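Dilby Community Forum > Home and Garden > Water tank size for a small block?

esben_d
June 22, 2021
We're on town water in Dilby but want a tank for the veggie beds. The roof over the shed side is 158 square metres. Tinari quoted me $1627 for a slimline, pump not included. Worth it, or go bigger?

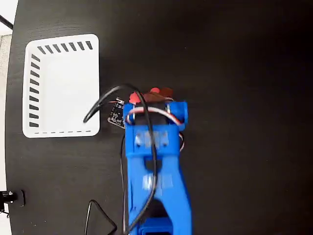 The other option is a round tank behind the shed, but I'd lose the lemon tree. The beds only need a decent soak every 2 days in summer.

wullinska_sue
Go bigger. Ours was empty by March and I was back on the hose. You never regret the extra litres.

S. Ajayi
Disagree with Sue. A big tank on a small garden is money sitting there. I've had a slimline for 9 years and it has run dry once. Spend the difference on mulch and a proper leaf guard. 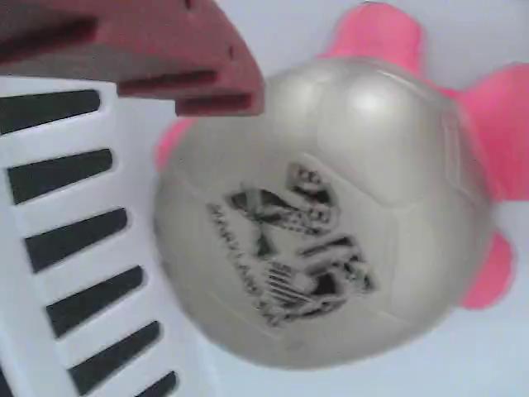

Silver-grey ball and a pink star shape

wullinska_sue
Suleiman, you're in Fontana, you get more rain than we do. Mulch doesn't fill a tank.

S. Ajayi
Not that much more. And he has mains to fall back on.

esben_d
Fair points. I'm leaning slimline, mostly for the lemon tree.

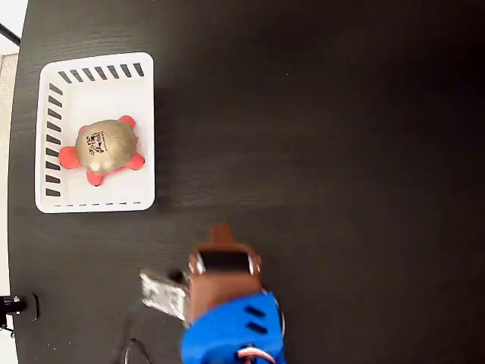
Does the slimline need a concrete slab under it?

S. Ajayi
Mine sits on one, and I'd do it again - they're tall and narrow, so they need to be dead level. Check what Tinari wants for the warranty before you pour.

wullinska_sue
Agree on the slab. Still say go bigger.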